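Teaching a Two-Armed Robot the Laundry Basket Job, Without Fooling Yourself

Posted Sunday, December 29, 2024

The Graleo quick-start guide says you can teach a laundry task in an afternoon. I have my doubts. It tells you to record "plenty of varied demos" and leaves you to guess what varied means. The steps below are how I'd do it with two arms under remote control and one garment.

1. Pick a task you can grade.
"Do the laundry" is useless. "Basket lifted by both handles, jersey still in it, basket set down by the washer" can be marked pass or fail. Write that sentence down before you record.

2. Set the start position.
Keep the basket between the arms, with floor on every side of it. Move any cables out of the walking path of whoever resets things.

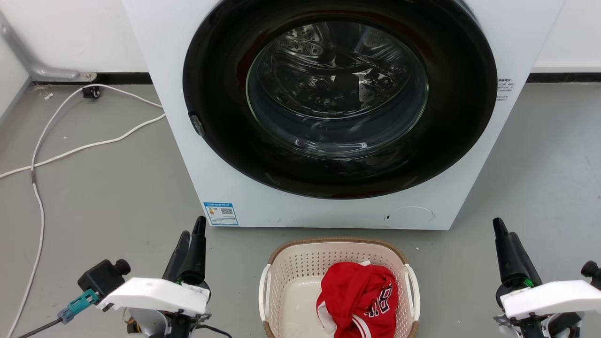
One jersey, one basket, washer door straight ahead.

Shift the basket a little between runs. If it always starts on the same spot, the robot may learn the spot and ignore the basket. The Tolunel people sell a floor mat with printed marks for this. Masking tape does the job.

3. Line up before you grab.
Bring both grippers in at the same height, one per handle, and stop. Check both sides, then close. Most of my bad runs came from rushing one hand while watching the other.

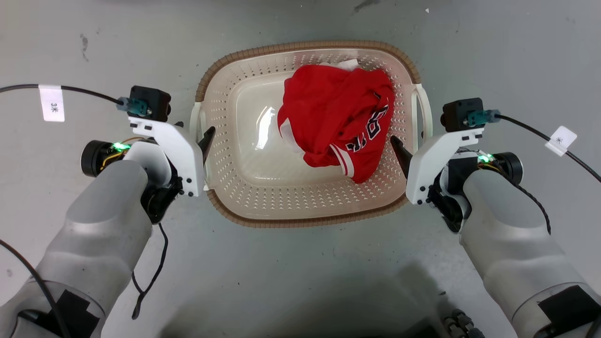
Grippers at the two ends of the basket, near the handles.

Lift slowly. A tilted basket slides the jersey to one end, and you'll be tempted to keep the run anyway. Don't.

4. Throw runs out.
I recorded 13 in my first session and kept 7. The rest had a pause where I was thinking, or a second try at a handle. Some people keep the second tries on purpose, to teach recovery. Fine, but put them in their own folder and say so.

5. Test somewhere it can fail.
Move the basket to a place you never recorded. Swap the garment. The Eder forum has a thread boasting of 3,000 demos and a perfect score, all tested from the same start position. I'd trust a much smaller set with an honest test.

As for the washer door, leave it for a separate task. I haven't seen a combined version I believed.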